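Snack boxes are going out again this week

April 27, 2020
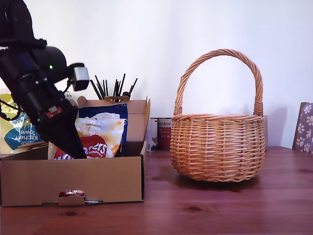

If you've been missing the snack shelf at the Tradside building as much as I have, good news: we're packing boxes again! The first ones went out in March, when everybody had just been sent home, and I figured people would eat their crackers and forget the whole thing. Instead I got 40 emails asking when the next one was coming (two of them from Lauri Mäkelä, who I think finished his on the drive home).

So we're back at it, with plain cardboard boxes on a wooden table, and bags of snacks going in standing up so they don't get crushed under everything else. Kitchen towels are on the list this time too. You asked for them more than you asked for chocolate, which surprised me a little, but okay!

Elínborg Juhl has been keeping the address list and would love it if you'd check yours. Five boxes came back last month, mostly wrong apartment numbers. One went to a house Valdir Damasceno moved out of years ago, and the people there were very nice about it.

We had $529 left over from the spring picnic that isn't happening, and that covers this round. If you can't have nuts or dairy, write to Elínborg before Thursday and she'll mark your box. Local folks can pick up at the side door, six people at a time, and please stay back from each other in line. Everybody else gets theirs by mail.

Nosipho Ndlovu wants to know if anyone would trade pretzels for popcorn. I'm keeping my popcorn, but her number is on the phone list.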